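Stutulano pushes kitchen arm purchase to spring, wants more hours in simulation first

Stutulano will not be signing for its first batch of kitchen robot arms this year. The catering group confirmed the delay Monday-morning style, in a two-paragraph note to suppliers that went out shortly before 9 a.m., and the short version is: budget approved, order on hold, simulation work continues.

The plan had been 20 arms, split between the main prep site in Hovport and the smaller kitchens in Clumden. One arm per station, bolted down next to the counter, doing the fetching and putting away that eats up the first and last hour of a shift. Drawers, utensils, dishes to the rack. No cooking.

That's still the plan, just later. Purchasing wants the test tasks done in the simulated kitchen before any hardware money moves, and the drawer and knife job is the one everybody is watching.
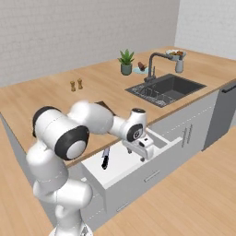
Money first. The equipment line stands at $485,000 and covers arms, grippers, mounting plates, and the first year of service. It does not cover changes to the cabinets. Hovport has older drawers that stick, and the site manager's office has asked for new runners on all of them before an arm goes anywhere near. A quote for that work came back at $352 a drawer, fitted. There are 61 drawers on the list. So thats another $21,472 which was in no version of the budget until last month.

Clumden is in better shape, newer units, but the kitchens there are narrow and the base of the arm takes up floor people currently walk on. Floor plans being redrawn now. Two stations may be dropped.

Kramer, the integrator, has offered to hold its price through March if Stutulano commits to the full batch. A smaller first order is possible but at a higher unit price, and the service contract would be billed seperately. Purchasing is said to prefer the full batch. Finance, not so much. They'd like to see a handful running in Hovport through one busy season before paying for the rest.

Also unsettled: who pays for spare grippers. Fingers wear out, pads wear out, and the draft contract lists both as consumables, meaning the customer buys them. Stutulano has asked for two spare sets per site in the base price. No answer yet.

The simulation work is cheap by comparison and comes out of the training budget, so it carries on regardless. The tasks all use the same kitchen model, with a wood counter, sink and dish rack, small items standing around on the countertop. Staff from both sites have been asked to send in lists of what they would want an arm to handle. Knives came up on nearly every list, and so did the question of whether an arm should be allowed to handle them at all while people are at the next station.

The safety review will take up that question in February. Until then the purchase paperwork has a blank where the guarding costs should be. Light curtains, floor scanners, a plain old gate, all three have been priced and none picked. The gate is cheapest by a long way and the least popular with the people who would have to open it forty times a shift.

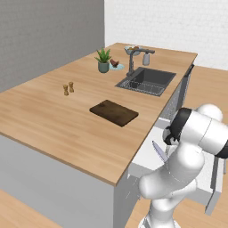

Hovport kitchen staff, asked for comments on the plan, mostly wanted to talk about the drawers. Fix the runners now, one wrote back, robots or no robots, and take it out of this year's maintenance money so it doesn't sit waiting on an order that might slip again. The same reply asked that knives stay out of the first phase and that the arms start on dish racks, where a dropped item means a broken plate at worst.

Purchasing says the runner work could be split off from the main order and may go ahead in January. Knife handling stays on the task list for now.

Suppliers have until the end of January to send revised quotes, with guarding as a separate line. Delivery, if the order is signed in March, would be early summer for Hovport. Clumden after that, date to be set once the floor plans are back.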